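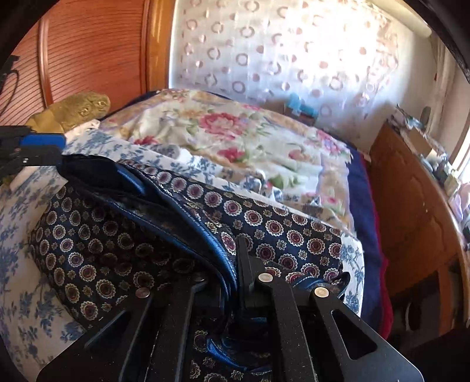 Crédit photo : Chiyo Ogura / atelier Morikawa

Accueil | Projets | Carnet de pannes | Outils | Forum | Contact

Ticket 149 : la pince à main lâche les tissus souples
Ouvert par : Ayane Tsuchiya
Suivi par : Zulkifli Pasaribu
Projet : Grarunico (pince à deux doigts, construction maison)
État : résolu, avec une réserve sur le ressort

Description du problème

Bonjour à tous, et pardon d'avance pour la longueur, je préfère tout mettre plutôt que d'oublier le détail qui vous aurait servi ! La pince est remontée depuis juin avec les nouvelles plaques noires ajourées, et pour les objets durs je n'ai rien à redire : tasses, boîtes, télécommande, tout tient. Dès que je passe au tissu, par contre, ça se gâte. Je pince, je vois bien la matière se plisser entre les doigts, je commence à lever et le pli glisse doucement vers le bas, comme s'il fondait. Sur un torchon c'est agaçant. Sur un sac un peu lourd c'est carrément impossible.

Mon objet de test est le sac bleu marine à médaillons avec la bordure en cuir bleu roi, posé sur le lit de la chambre, par-dessus les couvertures et le dessus-de-lit à roses. J'ai gardé le lit exprès, parce que sur l'établi le sac ne s'enfonce pas et que l'essai devient trop facile. Sur 17 prises d'affilée, j'en ai raté neuf. Quand le bec attrape le tissu seul, ça glisse ; quand il attrape le cuir, ça tient presque toujours.

Ce que j'ai déjà essayé de mon côté :
- resserrer les rivets de la tringlerie (aucun changement, et j'ai dû redesserrer celui de droite qui bloquait) ;
- nettoyer les becs à l'alcool ;
- coller une bande de caoutchouc de chambre à air, qui s'est décollée le soir même ;
- serrer plus fort à la main, ce qui marche mais me laisse le poignet en compote.

Première réponse, Zulkifli

Bonjour Ayane, merci pour ce beau compte rendu, on sent que tu y as passé ta soirée. Avant de toucher au ressort, peux-tu regarder si les deux becs se ferment bien parallèles ? Glisse une feuille de papier entre les deux et tire-la par la pointe, puis par la base. Si elle part toute seule à la pointe et qu'elle accroche à la base, les doigts s'ouvrent en V sous la charge et le tissu n'est tenu que par le fond. J'ai eu exactement ça sur le prototype Stotent, j'avais accusé le caoutchouc pendant deux semaines, le pauvre.

Vérifie aussi la cote de l'entretoise centrale. Le plan de la révision B a une erreur que je n'ai toujours pas corrigée sur le serveur, mea culpa.

Retour d'essai, Ayane T.

Tu avais vu juste pour le papier ! Il sort sans effort à la pointe et il se déchire à la base. J'ai démonté le doigt gauche, et l'entretoise est bien celle de la révision B. Ayane Wada m'en a réimprimé une à la bonne cote (merci à elle, elle a aussi retrouvé ma clé de 2,5 qui était dans sa boîte depuis le printemps). Remontage sans histoire, à part une rondelle partie sous l'armoire et récupérée à l'aimant.

Nouvelle série, même sac, même lit : deux ratés sur 17. Le pli reste en place pendant la levée et je peux serrer normalement.

Deuxième réponse, Zulkifli

Très bien, on approche. Pour les deux ratés restants je parierais sur la surface des becs. Essaie le patin silicone Braltlow, celui qui est strié, posé avec les stries en travers du sens de levée. Dégraisse, ponce légèrement au grain 300, dégraisse encore, colle, et laisse la pince tranquille toute une nuit, même si ça démange.

Clôture

Patins posés, nuit respectée (j'ai un peu triché, je les ai touchés du doigt avant de me coucher). Dernière série sans aucun raté, que je prenne le sac par le tissu ou par la bordure. Il reste le ressort de rappel, qui me paraît mou à la réouverture ; j'ouvrirai un ticket séparé pour ne pas tout mélanger. Je laisse la nouvelle entretoise dans le dossier partagé, révision C. Ceux qui ont monté leur pince avant l'été, faites le test de la feuille, ça prend une minute.

Fermé le 31 août 2018.

Commentaires

Aoi Wada
Même symptôme chez moi avec des chaussettes, et même entretoise. Je réimprime ce soir, merci beaucoup !

Chiyo Ogura
Est-ce que les patins tiennent aussi sur des becs en PETG ? Les miens refusent toutes les colles de la terre.

Zulkifli Pasaribu
@Chiyo : oui, mais ponce plus franchement et passe un primaire. Regarde le ticket 222, la référence y est.

Aoi Wada
Test de la feuille réussi à la pointe. Par contre j'ai monté un patin à l'envers, je recommence demain.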